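Undlow Table Clearing Challenge

The Undlow Table Clearing Challenge is a student robotics competition in which teams program a two-armed robot to sort household objects on a table. It is organised by the Undlow Robotics Society, a college club, and takes place each February. The rules were drafted by Vimala Naidu and Gönül Uçar, who taught the control systems course at the time.

Format

Each team receives the same set of objects, drawn from a store of 300 items kept by the society. The set mixes rigid packaging, bottles, soft toys and cloth. A run lasts 220 seconds and is scored out of 50. Points are given for each object moved to its assigned zone and taken away for drops and for contact with the table edge. Teams may use one arm or both, but an object passed from one hand to the other earns a bonus - a rule added after the second contest, when most entries left one arm idle.

Teams consist of up to six students. Code must be submitted by noon on the Wednesday before the contest and may not be changed afterwards, apart from calibration values.

Equipment

The arms may carry different end effectors. Early contests allowed parallel grippers only. Multi-fingered hands were admitted following a proposal by Ásdís Grímsdóttir, then a second-year student. Practice sessions use the contest objects but not the contest layout, which is drawn by lot.
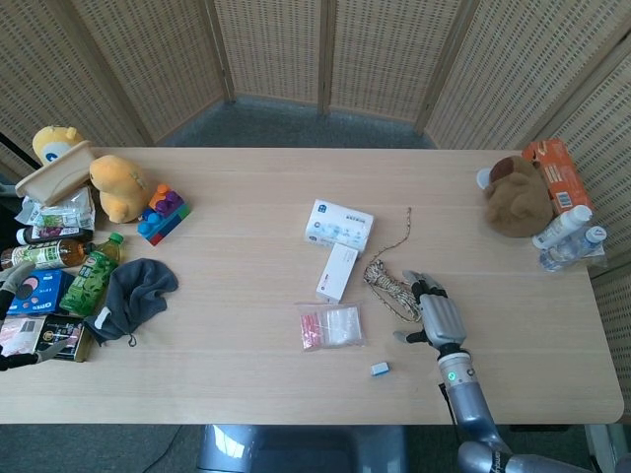
Work table with a humanoid robotic hand (right) and a black gripper reaching in from the left.

Soft and deformable objects are regarded as the hardest class. Rope and cloth carry double points, and clear plastic bags are often missed by vision software trained on opaque packaging.

Results

The first contest was won by team Drornico, led by Chae-won Sung. Team Fernum won the following two with a planner that cleared the front of the table first. The planner was later described in Vasanthi Fernandes's final-year report and is supplied to new teams as a baseline.

See also
Robotic manipulation
Student robotics competitions
Yusof Prize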